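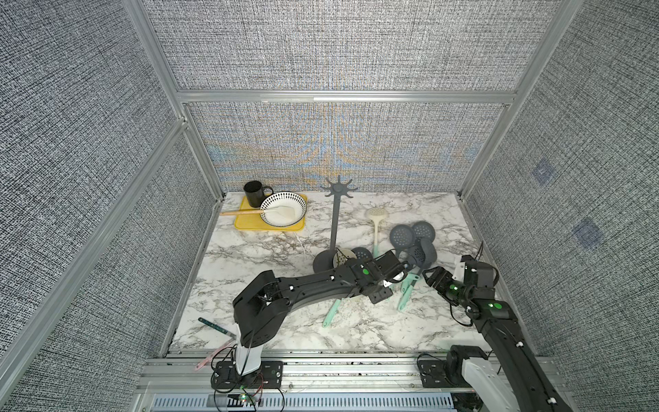 Both arms over the utensil pile, hanging rack behind it, tray with the mug and bowl at back left.

# Zestanley utensils: teleop demos for a two-arm bench

Hi! I'm Qistina Tarigan, and I recorded most of what's in here, so if a demo looks clumsy, blame my wrists. The set has 121 episodes of kitchen utensils being picked off a tabletop and hung on a little rack with hooks, all driven by hand with a pair of leader arms. I move the leaders, the followers copy me, and everything gets logged.

## What's in the folder

- 114 episodes marked good (the utensil ended up on a hook and stayed there)
- the rest went in `misses/`, mostly drops, which I kept because I like having them for recovery training
- joint positions and gripper opening for both arms
- video from the fixed camera
- a one-line text note per episode, typed by me right after, so expect typos

I split things into `crenshaw` and `plamex`, our two pile layouts. Crenshaw is the messy one, with handles crossing and heads on top of each other. Plamex has more space between things and it's where I'd start if you're training from scratch. The hold-out list is 46 episodes and lives in `holdout.txt`. Please don't train on those!

## How I do a pick

I usually come in with the left arm first, nudge the handle free, then let the right arm take over if the angle is bad. Skimmers are the worst. The perforated heads like to slide against each other, and I tend to grab closer to the head than you'd expect so the handle doesn't swing. Ladles are a joy by comparison. If you watch a few in a row you'll see me get faster and then get sloppy (I take a break after that, and the episode order is the real recording order, so you can find those spots).

The tray isn't part of the task. Leave it alone, mug and all, and if your policy starts reaching for the spatula, check your text prompts first. Mine did that for a whole afternoon.

## Known problems

Gripper readings in version 1 were flipped on the right arm. Version 2 fixes it, so grab that one. I'm hoping to add hanging with both hands at once in June, if my shoulders agree.

## Using it

Free for research and teaching. Mention Prikeck if you publish, and send me your videos, I love seeing them.

Contact: Qistina Tarigan, Prikeck | © Prikeck | Back to top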